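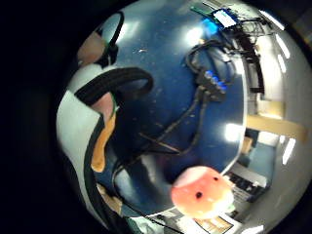
Small plush people: how do you sort yours?

plumbutton
Posted Monday, 7:42 pm
OK so I finally dumped every small plush I own out of the closet bins and I have 106 of them. I counted twice! I had them in three bins by size, and that doesn't work at all, they're all small, that's the whole point of them. I want them out on open shelves in the hallway, so it has to look decent and I have to be able to dust it without crying.

Right now I'm stuck between sorting by color or by kind (animals together, fruit and vegetables together, then the blobs). Color looks better in my head. But then the animals get split up and I have a feeling I'd never find anything. What do you all do?

mossy_kettle
By kind, always. I did color for one winter and my bears were on four different shelves. Also half of mine are cream or tan, so "by color" meant one gigantic beige shelf and a few sad little corners.

greyheron4
Color!! Sorry mossy. The beige shelf is only a problem if you let it be one shelf. I go yellow, then cream and tan, then orange, and break the pale ones up with anything that has a leaf on it.

plumbutton
greyheron4 I like that, but where do the two-color ones go? I have a yellow one with a white bit and I keep moving it from pile to pile.

greyheron4
Whatever color it is from across the room. Don't think about bellies, bellies don't count.

tinroof_annie
Bellies do count, come on. The pink belly patch is the best part of the round orange ones with the leafy cap. I'd put those facing out at eye level and sort the rest by whatever.

Quick tip from the other side of the fight: do it on a big dark table before you touch the shelves. Stand everybody up, leave gaps, shuffle them until it looks right. Pale fluff shows up on navy so you can see who's shedding, too.
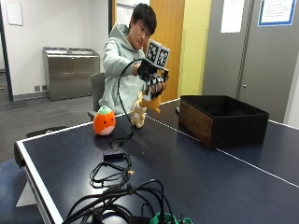 mossy_kettle said the table step is a waste of an evening, you just end up arranging everything twice. Put them straight on the shelf, live with it for a week, move what bugs you.

plumbutton
I don't have a table big enough for 106 anyway lol. Could do it in batches of 10?

tinroof_annie
Batches are fine! Start with the ones that won't stand up by themselves, they need a neighbor to lean on. The egg-shaped ones roll if the shelf tilts even a tiny bit. Ask me how I found out about my Nowicki shelf.

plumbutton
Is that the one with the little lip on the front? I was looking at the Avov ones, they're cheaper but totally flat.

greyheron4
I have the Avov. Stick a strip of felt along the front edge and nothing slides. The Nowicki lip hides the feet on anything small and I can't stand that, the feet are cute.

tinroof_annie
My feet are hidden and I sleep great.

papercrane_dad
Jumping in on dusting. Soft paintbrush, top shelf first, once a month. Please don't use a lint roller on the long pile ones. I flattened a rabbit from the Skultcombe toy fair and it never fluffed back up.

mossy_kettle
Lint roller is fine on short pile though. I've used one for years.

papercrane_dad
On short pile, sure. I still wouldn't.

plumbutton
Going with color, sorry mossy, but the fruit gets its own shelf. Two Avovs and felt. Does the felt have to be the sticky-back kind?

greyheron4
Mine is, the Lalero one. Cut it before you peel it.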